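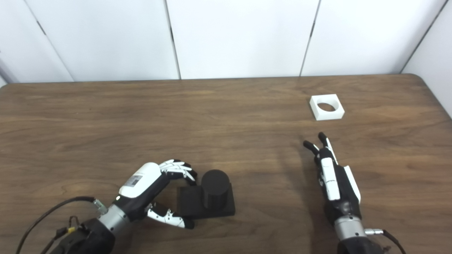
## 4. Setting up your first listing

Complete section 3 (Account and payout details) before you start. Florna lets you write a listing without a verified payout account, but it stays in Drafts until the account is verified.

### 4.1 Create the item

1. Sign in and open **My Shelf**.
2. Select **Add item**. A blank item card opens.
3. Type a title of up to 95 characters. Start with the thing itself, then the maker, then the size or model: "Desk lamp, Arrieta, tall".
4. Choose a category. If two seem to fit, pick the narrower one.
5. Set the condition to **New**, **Like new**, **Used** or **For parts**.
6. Write the description. List any damage in the first two lines, which are the only lines buyers see in search results.
7. Select **Save draft**.

> **Note:** The category can't be changed after the first buyer message arrives. To move the item, end the listing and use **Copy to new**. Watchers are not carried over.

### 4.2 Add photos

Each listing holds up to 20 photos. The first one becomes the cover.

1. On the item card, select **Photos**, then **Upload**.
2. Wait until every thumbnail shows a green dot. Leaving the page early cancels the uploads still in progress.
3. Drag the photo you want as the cover to the first position.
4. Select **Done**.

Photos are cropped square in search results and shown whole on the listing page. Use **Preview** to check both.

If an upload stops with code 488, the file type isn't supported. Save the photo as a JPEG and try again.

### 4.3 Set the price

1. Select **Price** and enter an amount in whole dollars.
2. Turn **Accept offers** on or off.
3. If you accept offers, enter a **Floor**. Offers under the floor are declined automatically and you are not notified of them.
4. To lower the price over time, turn on **Step down** and choose the amount and the interval. The price never steps below the floor.

> **Caution:** The floor is hidden from buyers, but the description isn't. Don't write your lowest price there. Buyers will open with it.

### 4.4 Choose how the item changes hands

**Local pickup**

1. Select **Pickup** and enter a ZIP code. Buyers see the general area only.
2. Add the hours you are available.
3. Leave **Share address** set to **After I confirm**.

**Shipping**

1. Select **Ship** and enter the packed weight, including the box.
2. Choose **Buyer pays** or **Included in price**.
3. Choose a carrier. Ollamberg labels print from the order page; for any other carrier you buy the label yourself and paste in the tracking number.

You can offer both methods on one listing.

> **Caution:** Don't hand over an item on the strength of a payment screenshot or a forwarded email. Check that the order shows **Paid** in your own account. Florna never asks a seller to refund an "overpayment" or to read back a verification code.

### 4.5 Publish

1. Open the draft and select **Check listing**. Missing fields are marked in red.
2. Fix anything marked, then select **Publish**.
3. Write down the listing number. Support will ask for it.

New listings usually show up in search within the hour. A listing marked **In review** is waiting for a manual check and can't be edited until the check is finished.

If you used Kirance before moving to Florna, your old listing numbers still work in the search box. Put a K in front, for example K3676.

To edit, pause or end a listing, see section 5.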